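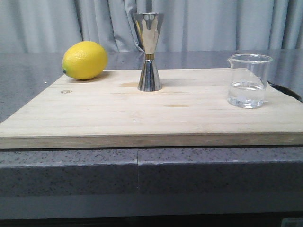
citrusmoth
Finally wore Pirihi to work and wow, the lemon in the opening is so bright! Ten minutes in it goes all fig leaf and salt. Anyone else?

vseixas
Love it, but I get no fig. Pure vetiver on me!
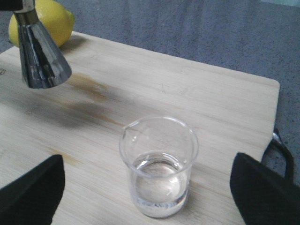

Small beaker on the board

dunebug
Sorry, Tikari does this better, and it lasts. Pirihi was gone by lunch.

citrusmoth
Gone?? I used 2 sprays and still smell it on my scarf! Trying Tikari in February though.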